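Notebook, teleop bench, April

Morning, before ten

Good start! Reshma had the leader arm recalibrated before I'd got my coat off, and the offset at the wrist that annoyed us all last week has gone. I ran the joints through their full travel twice with the follower switched to slow and it tracked beautifully, no shudder at the elbow at all. We're on the Kasprzak build of the recorder now, so the old replay script won't open today's files. Use the one in the Alto folder.

Task for the day is "put it in the tray". Sounds dull, is anything but. The tray stays put and everything else on the table may move between episodes. I want clutter, and plenty of it – fruit, cups, bowls, cutlery, cloth – so the policy has to find the thing it's been asked for in a proper kitchen muddle. The tidy-table set we made for Trarncombe trained quickly and then fell over the moment someone left a fork out.

Late morning

Chantelle drove first and she is so good at this. She slows down well before contact, lets the fingers settle, and only then closes. You can see it in the gripper trace as a lovely flat bit before the drop. Mine looks like a saw blade. I tried copying her and my next few were much cleaner, though I still lift too early when I'm thinking about the next one.

Things we agreed while she was driving:
Start recording with the arm at home, every time.
Lower into the tray and open the fingers near the floor of it. Dropping from the rim counts as a fail, even if the thing stays in.
If you fumble a grasp, keep going and recover. Mark it R in the sheet. We want those.
If you knock a neighbour over, finish the episode and leave it where it fell for the next one.

Jacobus asked whether recoveries should go in a separate set. I say keep them together and filter by the flag later. He's not convinced. We'll train both ways and look.

After lunch

Thulani Mabuza took over the leader arm (putting his surname, as Thulani Mnguni was on the sheet and the log is already a muddle of TMs). First time he'd driven since the new grips went on and he loved them! Far less tired in the thumb, he says. The trigger still has 2 mm of slack before anything happens at the other end. Could we take that up in software? Ask Reshma.

Episode 1046 is worth watching if you've a minute. He comes in at a bad angle, backs off, turns the wrist and goes again, all in one easy sweep. Exactly the sort of correction I could never write down as a rule, and there it is in the data for nothing.

Running total on the disk is 3392, counting the Trarncombe episodes. Backup to Vurnov started at six, left it going.

Placing in the green tray, small pale object still in the fingers and nearly down, rest of the table as busy as I'd hoped:
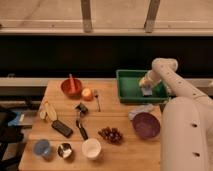
To do next

Trigger slack, see above.
Relabel the TM rows with full names.
Train with and without the R episodes, same seed.
Try the cloth as a target. Chantelle reckons she can do it in one pinch and I'd love to see it.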